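Speaker notes: Laying out a packing bench (Wovdale, 18/11/2024)

Hello everyone, and thanks for coming. Thank Sombat Suwannarat for lending me his old bench plans, and mention the tea at the back. I've got 23 slides and I'll try not to ramble, though those of you from Koller know how that usually goes.

Start with the tape. I love tape! Masking off a bench in big squares costs next to nothing, and it gives people a common way of saying where a thing belongs.
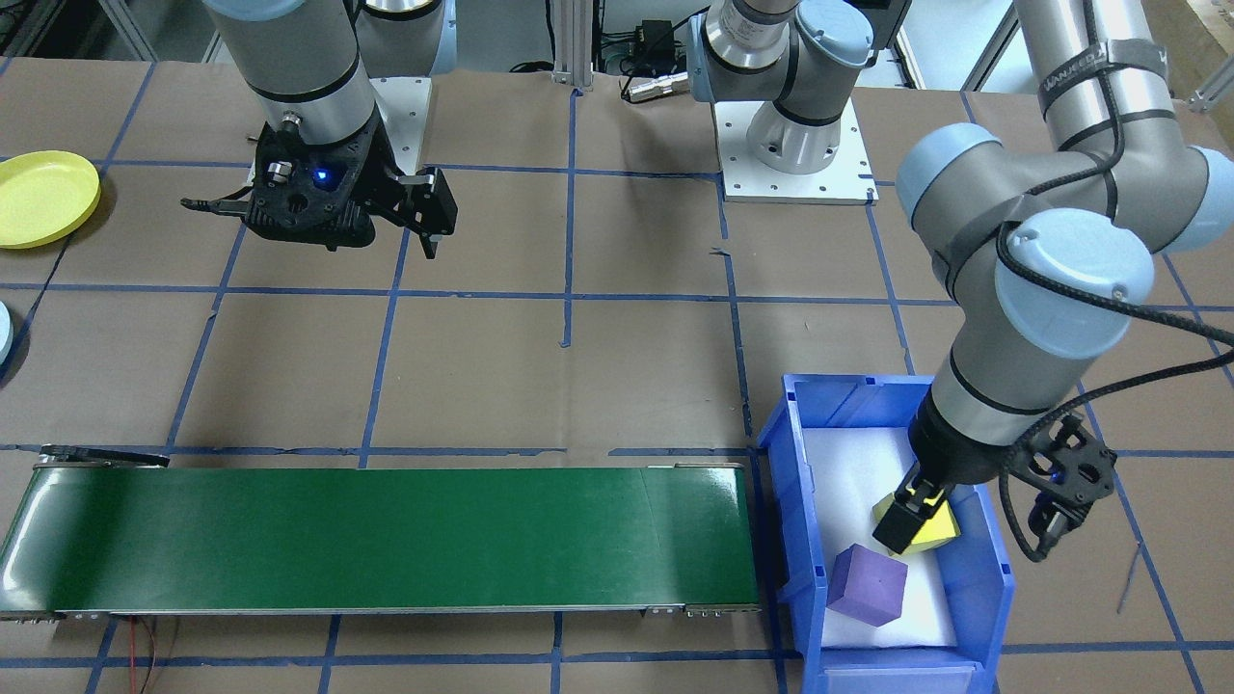
Paper goes down first, tape second, and please smooth it from the middle out (I did it the other way in May and had bubbles for weeks). Pause for questions on paper, there are always a few.

Next, the bin. Keep it close to the end of the belt, so nothing has far to travel.
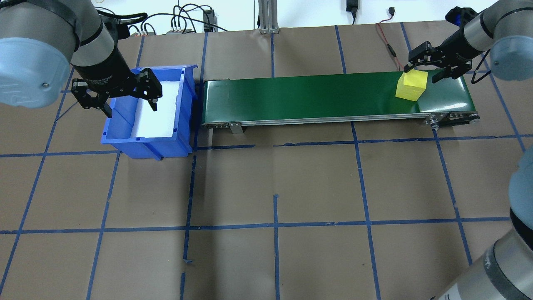
Tell the Wuvetau story here, the short version, where we shifted one bin and saved over 68 steps a shift.

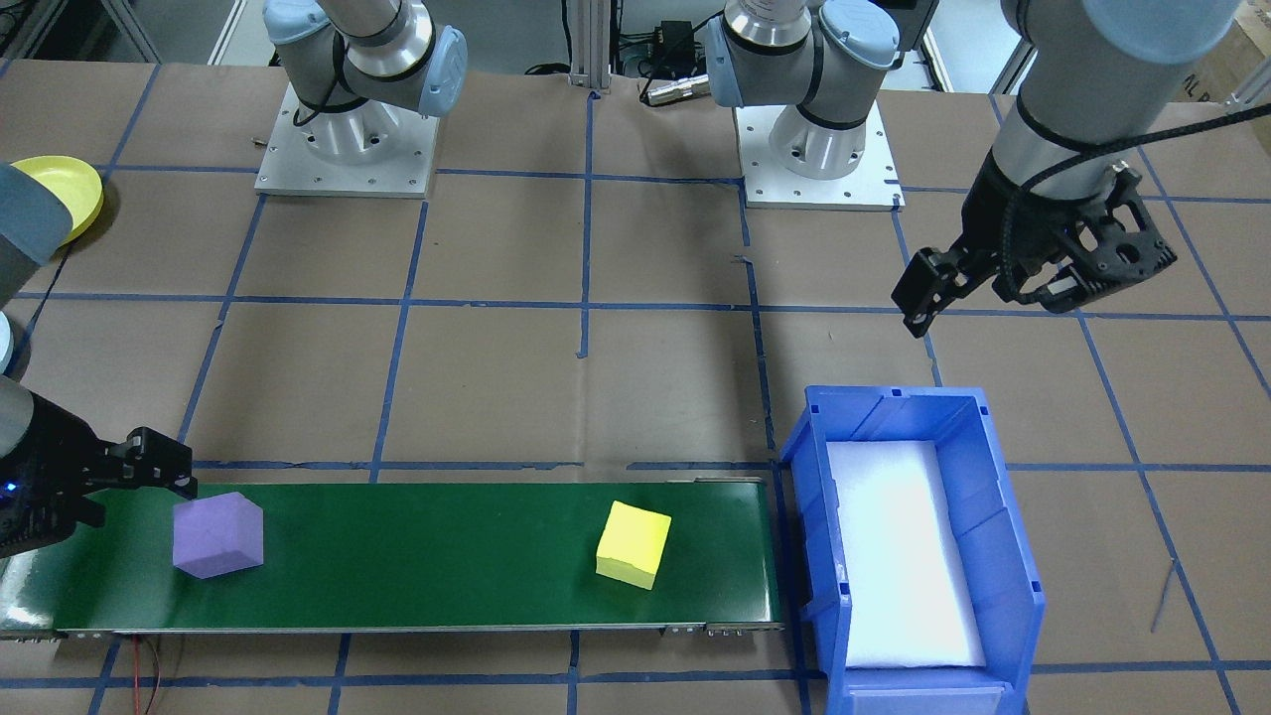 Lining a bin is my favourite small job, and I'd happily talk about it all afternoon. Soft goods don't need it, but anything with corners does. White foam in the bottom of a blue bin is lovely to work with, and foam cubes like the purple and yellow ones on the belt are handy for a practice run. Hand round the 2 foam offcuts, then over to Univley for the colour chart.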